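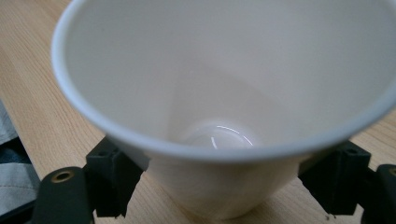 ## Hand-held gripper check, cup task — Darnellow bench

Checked by: Marcelino Medeiros, Tuesday, before the first demonstration
Tool: Nutard gripper, unit 12
Recording plan: Garna, 12 demonstrations

- [x] **Finger blocks.** Both meet the cup a short distance below the rim. Faces square, no chips. Wipe between sets.
- [x] **Cup upright in the grip.** Opening faces up. Reject any demonstration where the wall buckles or the rim goes oval under load.
- [x] **Inside of cup.** Nothing in it. Keep it that way — no water until the Tilahun rig has passed its own check.
- [x] **Table.** Clear around the cup. Grain visible, no tape marks needed for this task.
- [ ] **Trigger return.** Slow on the last part of travel. Usable, but the operator must wait for full opening before moving off. Fault 718 raised.
- [x] **Sleeves.** Grey fabric comes into view at the left. Acceptable at this distance; roll up if it reaches the fingers.
- [x] **Storage.** Room for 3000 more clips.
- [ ] **Replay on arm.** Not done. Guard switch to be tested first, at reduced speed, with one person at the stop button.

Comment: close slowly on paper cups. The arm copies the closing speed as shown, and a quick squeeze by hand will be a quick squeeze on replay.

Released for recording only. Replay held until 718 is closed.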